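Kitchen Tips: Setting Up Tall Storage for an Arm
Updated 12/8/22

Can a machine put the groceries away yet? In part. Tall units remain the hard case, and most of the trouble is layout you can fix with a screwdriver.

Door swing. Open the door fully before the arm moves. A door stopped at 40 degrees blocks the elbow.

Handles. Long bar pulls are easier to hook than knobs. Tighten both posts every March.

Bins. Clear bins are hard for depth cameras to read. Put a strip of matte tape along the front lip.

Loads. Keep anything over 4 pounds off the top shelf. Cans go low.

Drahomíra Ševčík ran 158 simulated put-aways on the Dillulgate kitchen layout. Most failures came at the upper shelf, where the wrist has little room to turn. 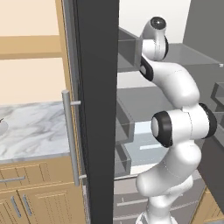

Simulated arm reaching up into a tall unit, door open at left.

Wiping shelves is still a hand job. So is checking dates. Allow 2 inches between bins if an arm will be lifting them out.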